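# Covered and Upright
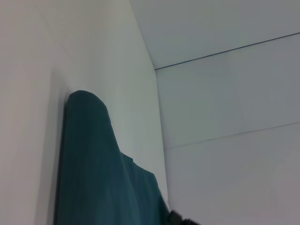

*Teal cloth over a tall, flat piece, set against a white wall near the corner.*

Flat pieces spend much of their lives waiting for a wall. In the Pesmont apartments, where closets are shallow, the usual answer is to stand them on edge in a spare corner and put a cloth over them.

The method has few variables. The first is lean. Skudico, a framing shop on the ground floor, sets the foot 14 centimeters out from the wall for anything up to 200 centimeters tall. A steeper stance tips forward when a door slams; a shallower one puts a bow in thin board over a summer.

The second is cloth. Plastic sheeting holds damp against a painted surface, so the shop uses woven cotton, washed once without softener. It should pass over the top and fall on both sides with 40 centimeters to spare. Loose folds are fine — a tight wrap rubs at the corners each time it is pulled off.

Color matters less than weight, though a deep shade hides dust between washes. Against matte white paint it also reads as furniture, and Hegazy, the textile supplier, now sells more teal than gray.

Outside walls run colder. Use an inside one, and lift the cloth every September to check the back for mildew.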